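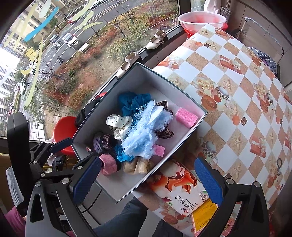 Volier Haarbänder & Schwämme — Liesmich

Stand: Mai, Version 4. Gepflegt von Abena Akpalu, Fragen zur Sortierung an Amparo Giraldo.

Inhalt
Bildersammlung zu Haargummis, Haarbändern und Schwammstücken, wie sie bei Prerkia im Restekasten landen. Insgesamt 600 Bilder, davon 235 mit vollständiger Beschriftung. Rest kommt nach und nach. Alles in Kästen oder auf dem Tisch, immer durcheinander, nichts vorher glattgestrichen.

Klassen (7)
scrunchie_satin — glatt, auch mit Muster, z. B. weiß mit kleinen schwarzen Punkten
scrunchie_flausch — lange Fasern, hellblau und andere
scrunchie_stoff — alles Geraffte ohne Glanz, petrolblau, Leopard
scrunchie_transparent — dünner Stoff, beige
band_strick — gerippt, mehrfarbig (lila/schwarz/altrosa)
band_plüsch — rosa, oft zur Schlaufe gerollt
schwamm — Block oder Stück, pink, porös

Beschriftung
Eine Zeile pro Teil: Klasse, Hauptfarbe, Muster ja/nein, verdeckt ja/nein. Verdeckt heißt: weniger als die Hälfte zu sehen. Leopard unter Flausch ist der Klassiker, bitte trotzdem eintragen. Guckt dasselbe Haargummi an zwei Stellen raus, gilt es als ein Teil. Wenn nicht klar ist, ob ein blauer Zipfel dazugehört oder ein eigenes Teil ist — Feld "unklar" auf 1, nicht raten.

Farben bitte nach Liste in farben.txt. "Türkis" gibts nicht mehr, ist jetzt petrolblau. Altrosa und pink getrennt halten, war in Version 3 leider vermischt.

Bekannte Probleme
- Flauschige Teile haben keinen sauberen Rand, Umrisse schwanken je nach Person.
- Satin glänzt am Fenster, Punkte teils überstrahlt.
- Schwammstücke: großer Block und kleines Stück haben die selbe Klasse. Größe steht nirgends.
- Umlaut in band_plüsch macht bei manchen Programmen Ärger. Wird umbenant, sobald Zeit ist.

Nicht enthalten
Spangen, Klammern, Haarreifen. Die liegen bei Skeltlow, eigener Ordner, andere Klassenliste. Verpackungen werden nicht beschriftet, auch wenn sie neben dem Kasten liegen.

Weitergabe
Innerhalb von Prerkia und Fahmy frei. Sonst vorher bei Abena melden, kurze Mail reicht.

Offen
- Restliche Beschriftung
- farben.txt um Mehrfarbiges ergänzen
- Beispiele für "unklar" raussuchen (Amparo)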